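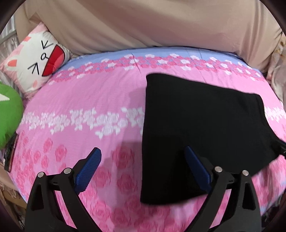 Folding day at the Wevari open house

I finally got along to the Wevari open day, and I'm so glad I did! I'd pictured a big shiny robot arm behind glass, but the bit I liked best was the laundry corner, where you fold things on a bed using a hand-held gripper (two fingers, blue ridged pads, surprisingly light). You squeeze, the fingers close, and the camera on it keeps a record for the robot to learn from later.

I got the black cloth on the pink rosy sheet. Black fabric is a pain, by the way. You lose the edges, and I kept grabbing two layers when I wanted one. It took me 14 goes to get a fold I'd show my mum. The bloke demonstrating said they want 2,000 folds before they even start training, so mine are a drop in the bucket, wonky corners and all.

There was a queue of four behind me by then, so I handed the gripper over and went looking for a cuppa. They're doing another one in June, with towels this time, and I've already put my name down.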